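Tanguy Towel Swap: your questions

What is the Towel Swap?
It's a morning where people bring towels, flannels and bath mats they no longer want and take home ones they do. We started it in May and it has grown like mad — the last one saw 700 pieces change hands!

Do I have to bring something to take something?
No. Come empty-handed if you like, there's always plenty.

What condition should things be in?
Clean and dry, please. Thin patches, faded colours and frayed ends are all fine. Old towels make brilliant cleaning cloths, and the animal shelter at Prurnis is always glad of the really tired ones.

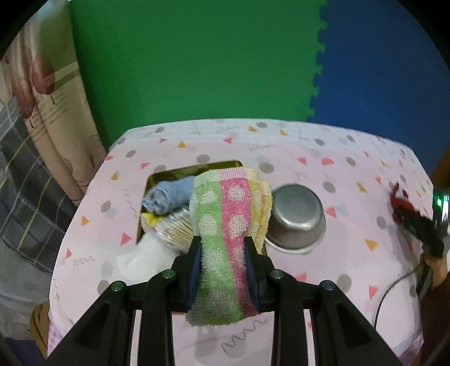 Can I bring bedding as well?
Yes to sheets and pillowcases, no to duvets and pillows. We simply haven't the room for them.

How do I stop my towels going stiff?
We get asked this every single time, and we love it! Use less powder than the packet says, skip the softener and give each towel a good hard shake before you hang it up. Brunello Monti runs a mending table from 10 o'clock and will happily talk you through hemming too.

Where do you meet?
In the long room at Talar Hall, up the side steps. The number 13 bus stops outside. There's a ramp round the back, and the tea is 20p a cup.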